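Notebook - campaign finance desk, October, 7.40 am

Callum got the disclosure scraper running on the Nisbet returns overnight and it works! All 638 donation records came through, including the handwritten ones we'd written off. Very happy with this.
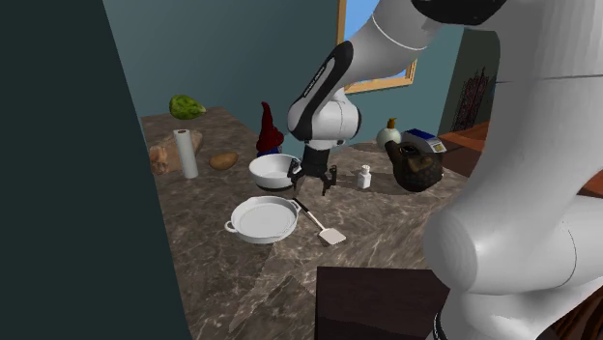
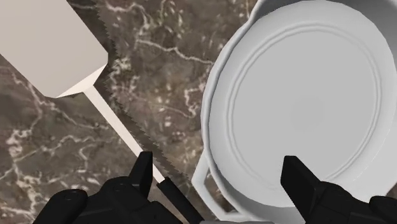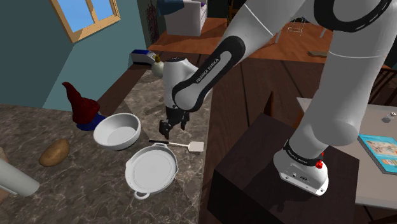
Matching donors to the lobbyist register is next. First pass in Plotix threw up 4 names that sit on both lists, and 2 of those gave in the same week as the Bralison fundraiser. Could be nothing (one is a very common surname), but what a lead to start the day with.

Marion Aitken reckons the $600 gifts are the ones to watch - there's a whole clump of them, same amount, different addresses. I've plotted them by postcode and the Userdale cluster jumps right out. Love it when a map does that.

To do: ring the electoral office re amended returns, ask Callum to keep the raw scans in their own folder, fix the date column (it still flips day and month on the older forms, grr). Marion wants the colour key changed too, the two greens are hopeless on her screen.

Back on it after lunch.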